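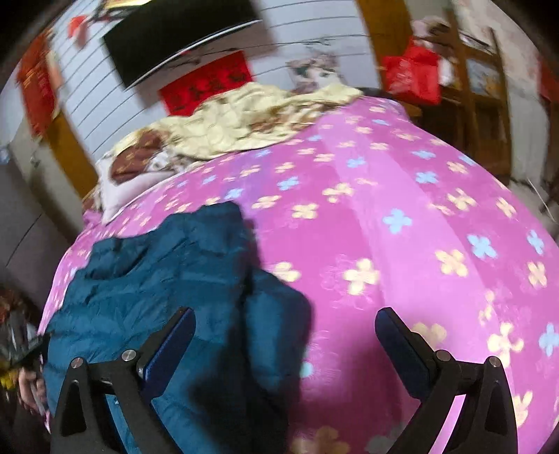 The head of the household tasks program at Tillman does not expect a machine to make a bed unaided in an ordinary home this year or next. "A bed is one of the hardest surfaces in the house," she said in an interview at the firm's Anevside office. "It is soft, it changes shape when you touch it, and people leave things on it."

Tillman has studied domestic chores since July, working with the equipment maker Justidier. The program covers 12 tasks, among them folding towels, clearing a table, hanging up outerwear and straightening bedding. According to the program head, 8 of the tasks can now be completed in a test room without help. Bed making is not one of them.

Clothing left on bedding presents a particular difficulty. A padded jacket has no fixed outline, and its collar may be folded under the body of the garment. "A person finds the collar by feel and lifts," she said. "The machine has two fingers and must decide where to close them. If it takes hold of the duvet as well, everything comes up together."

She was asked whether better cameras would resolve the matter. She replied that sight was a smaller part of the problem than many visitors assumed. Patterned covers can confuse a system that is looking for an edge, but the greater concern is what happens once the cloth begins to move.

The program relies on demonstrations carried out by people in lived-in rooms. Each chore is performed many times, with different fabrics and different amounts of clutter. Tillman's present target is 1,000 demonstrations for bedding alone. "A tidy laboratory bed teaches very little," she said. "We need blankets pushed up against the wall and pillows in the corner."

Shop-floor work has advanced further. Trustberg, a distributor of packaged linens, has operated 14 automated stations for sorting and boxing. Its operations manager, interviewed separately, attributed the results to uniform goods. "Our sheets arrive flat and wrapped," he said. "I would not send one of these stations into my own bedroom."

Both officials declined to name a year in which a household product might be sold. The Tillman program will next turn to fitted sheets, which its staff have so far attempted only on a bare mattress.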